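4.2 Teasers, Trailers and the Reuse of Setting

We now turn to the part of the study we most enjoyed doing, the comparison of first teasers with the full trailers that follow them. The corpus holds 963 first teasers for animated features, and 466 of these belong to sequels. Sequel teasers are a wonderful object to work with. They have very little time, they can assume that the viewer already knows the leads, and they must still show that something has changed since the last film. How they show it, shot by shot, is what this section is about.

Earlier work on movie advertising has mostly looked at the star, the logo and the voice-over. We coded setting instead. For every teaser we noted the first place shown, how long the teaser stays there, and whether that place had already appeared in the previous film. The coding scheme (we call it Nallent, after the coding room where it was drafted) treats a place as "old" if a returning viewer could name it without help, and as "new" in all other cases. Two coders worked through the whole set separately and then met to settle the clips where they disagreed. Those meetings were a pleasure, and several of the finer categories came straight out of them!

Figure 6. Handling and placement.
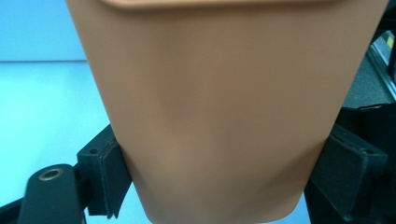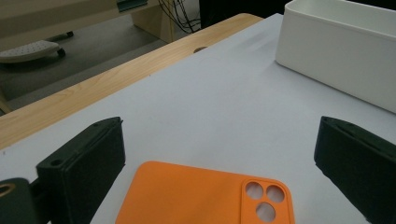
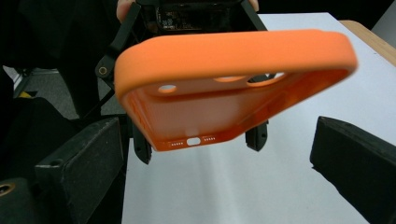
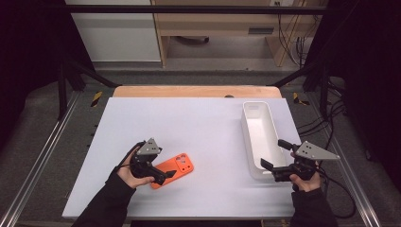 Sequel teasers have a strong habit that we had not expected to find so clearly: they open small. A hallway, a bedroom, a shop counter, and only then the huge new city or ocean or planet that the film will spend its time in. The small place is nearly always an old one, and it often comes with a single familiar prop in close-up. Color does a great deal of the work in these shots. A bright orange phone case on a pale surface, like the one lying on the board in the last picture of Figure 6, is found by the eye at once, and teaser editors place a hero's hat or backpack against a plain background to much the same effect. In the Warkmont films the prop is a red lunch pail, and each of the series' teasers begins with it. By the third one the studio could leave the title off until the final second and still expect fans to know what they were watching.

The full trailers behave very differently. They tend to start in the new place, often with the widest shot they have, and they return to the old one only for a joke or a goodbye. We find this switch exciting, as it suggests that the two forms share a job between them. The teaser tells returning viewers that their friends are back, and the trailer tells everyone else where those friends are going.

Prundska is a lovely case. Its teaser spends nearly its whole length in the same kitchen where the first film ended, with the two leads arguing over a broken radio, and the window behind them stays dark. In the trailer the same window is lit, the harbor is outside it, and the camera goes straight through the glass. Viewers who had seen both were quick to bring this up in the open comments we collected, and many of them described the window in great detail.

Tambunan goes the other way and is worth a closer look for that reason. The teaser opens on the new island, with no lead character in sight, and holds there until a voice from the first film is heard over the waves. We coded it as new, though one coder argued (with real force) that a known voice can carry an old place with it. The scheme has no good way to handle this. Sound was coded only for music and for the presence of speech, and we would love to see a later version take voices seriously.

The habit of opening small has also grown stronger over time. Among sequel teasers released before 2000 it is present but uneven, and a fair number simply reuse footage from the earlier film, which we coded separately. In the later group such reuse is rare, and the small opening is usually a fresh shot made for the teaser alone, sometimes one that never appears in the finished film. Section 4.3 takes up these teaser-only shots and the way they treat dialogue.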